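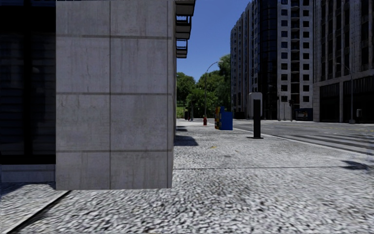

Sim, sidewalk map, start pose next to the big pillar. Hydrant and blue box ahead, pay post on the right.

November, notebook for the Golard delivery robot (sim side)

Started a little after 9 with coffee and the complaint Jolien left on the whiteboard, which said only "it thinks the pillar is a hallway." Fair enough! I have been putting off a proper going-over of the localization setup on Golard since we moved it to the new city map, and this start pose is as good a place as any to do it, with one big flat concrete face close by on the left and all the small awkward things farther off down the sidewalk.

First job was the lidar mount in the robot file. I put the numbers next to the ones Min-kyu Seok took off the real machine, and the sim had the mast 107 mm too low. I think that is left over from the old Brosside chassis, and I should have caught it when we copied the file over (my fault, I remember being in a hurry for lunch). Fixed it, saved it, wrote the change in the log so the next person doesn't have to dig.

Second job was the particle count. We were running 200 and I had a feeling the filter was starving whenever most of the scan landed on one wall. Before touching that I ran the same start again with only the mast fixed, and the pose still slid forward along the pillar, though more slowly than before. So the mast was part of it. The grooves and the seam in the cladding look like nice landmarks to a person, but they're texture as far as the lidar is concerned, and the scan comes back as one plain plane. The hydrant and the post are what ought to hold us in place lengthwise, and we were throwing them out! The cluster filter drops anything with too few returns, and at that distance a hydrant doesn't give you many.

Lowered the minimum cluster size to 2 and ran it again. Much calmer. The pose stayed put for the full 180 seconds I let it sit there, and I did get up and refill the coffee, so it wasn't me nursing it along. Left the particles at 200 for now – one thing at a time, as Jolien keeps telling me.

Camera check while I was in there. Exposure is fine on the sky and the paving, but the window to the left of the pillar comes out nearly black, and the Zwane curb detector got nervous about the shadows close to the building. It marked the near one as a drop-off. Didn't fix that today. Min-kyu has a newer set of weights he wants to try first.

Still to do:
Same mast correction in the Drukix config, it was copied from the same file.
Run from the crosswalk side with the cluster size at 2, to see if we now pick up junk from the trees.
Ask Jolien if the expansion joint should be in the height map or only in the texture. I can't tell from the export.
Put the old Brosside file somewhere I can't copy from it again.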